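Ticket 1214
Queue: Shop floor support
Site: Okex, repair hall
Station: Lockyer bench 2 (two-arm cell)
Opened by: repair shift lead
Assigned to: Baptiste Jacquet, Omero
Priority: medium
Status: closed, with one follow-up open

Summary
Cell stops partway through a job and waits for an operator to confirm. Operators say they spend more time walking to the cell than they did doing the job by hand.

Reported problem
Since the new job recipe went in, bench 2 stops with "confirm part position" on a lot of units. The person who confirms has to come from the hand repair benches, look at the part, press confirm and walk back. Sometimes the cell asks again on the same unit. When we signed off the cell we were told one person could cover it along with their own bench. At the moment one person can't. Two of the hand repair people have asked to be taken off cell cover, and I have not found anyone who wants to swap in.

Nothing is broken that I can see. No parts damaged.

Reply from Omero support
Thanks for the report. Please send the stop log for a full shift and let me know:
- which recipe version is shown on the panel
- whether the stops happen on the first pick or at the handover between the arms
- whether the part bins have been moved since commissioning
- who was on cover, by role. I don't need names.

Please don't change any tolerances on the panel until I have seen the log.
Baptiste

Reply from site
Log attached to the ticket. Recipe is version 14. Previous one was 3, so there were a number in between that we never ran.

Stops are nearly all at the handover, when the second arm comes in to hold the part. First pick is fine.

Bins: yes, they get moved. People take them off to refill them and put them back where there is room. No marks on the table for them, and nobody was told there should be.

Cover was a hand repair technician for the first half and a tester for the second half. The tester had far fewer stops. I asked her about it and she said she squares up the pad before she starts each unit, out of habit from the test bench. The technician didn't know that made a difference. It isn't in the work instruction.

Reply from Omero support
That is useful. The log shows the same pattern you describe. The cell finds the part well enough, but version 14 also checks the angle of the pad against the taught angle before the second arm closes. Version 3 did not have that check. If the pad has turned, the cell stops and asks. Confirming does not teach it anything, so it will ask again if the pad is still turned on the next move.

The check was added for a different customer (Kokholm), who had parts slipping at handover. It was included in the standard recipe and the release note has one line on it. I agree that one line is not enough for a change that adds work for the person on cover.

I can be on site this week. I would like to spend a shift next to whoever is covering before I change anything.

Site visit, 2026-10-11, B. Jacquet
Watched the cell for a full shift, both cover people. Notes:

The walk from the hand repair benches to the panel is the real cost. The confirm itself takes a moment. But the technician puts down a soldering iron, takes off the magnifier, walks over, confirms, walks back and has to find his place again on the board he was working on. He told me he had started leaving the difficult boards for days when he isn't on cover. The shift lead did not know this. It also explains why the backlog on hand repair has gone up while the cell numbers look good.

Bins were not the cause. I moved them and ran units with them in different places, and the pick was fine each time. No need to mark the table for them.
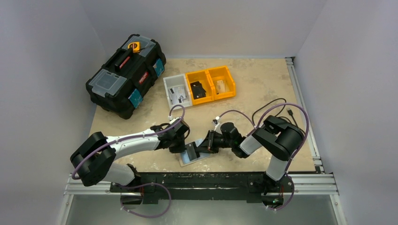 The pad is the cause. It rests on the tabletop with nothing holding it, and it can turn a little when a finished unit is lifted off. After several units the angle is outside the limit in version 14. Squaring it by hand clears the stop every time I tried it.

Asked both cover people what they would change. The tester wants the stop message to say what is wrong, because "confirm part position" sends you to look at the part and the part is fine. The technician wants to know before he walks over whether it is a confirm or something that needs hands. Both are reasonable requests.

Changes made
1. Angle limit widened to the value used at Kokholm after their own trial. Version 14 had shipped with the tighter starting value.
2. Stop message for this check now reads "Pad turned - square pad and restart".
3. Stops are now held until the end of the current move, so the arms are always parked when the operator arrives. Before this, people waited at the panel for the arms to clear.
4. Work instruction updated: square the pad at the start of the shift and after each bin refill. Printed copy left at the panel.

Not changed: the check itself. I don't want to turn it off, and the shift lead agreed.

Reply from site
Ran it through the following shifts. Stops at handover are down to 2 per shift on the last log, both real ones where the pad had been bumped. The technician says it is livable. He still doesn't like covering, and I told him I would rather hear that than have the hard boards sitting in the rack.

We have changed the cover rota here too. Cover now goes with the test bench, as it is closer to the panel and the work there is easier to put down and pick up. Hand repair only covers breaks. The testers asked for this to be written into their job sheet and counted as part of their hours on the plan, because before it was treated as no work at all. That has been done.

One question. Can the message also show on the screen at the test bench? Walking over to read it is still a walk.

Reply from Omero support
Yes, it can be done. It needs a network port at the test bench and a small change on our side. I have opened it as a follow-up so this ticket can close. Earliest is the March update. If you can get the port in before then, I will try it on your site first.

I have also asked for recipe changes that add an operator step to get their own heading in the release notes. Until that happens, please call before you load a new version and I will go through it with you.
Baptiste

Closing note, shift lead
OK to close. Port requested from building services. Old printed instruction removed from the panel folder and from the binder at hand repair - there was a second copy in there.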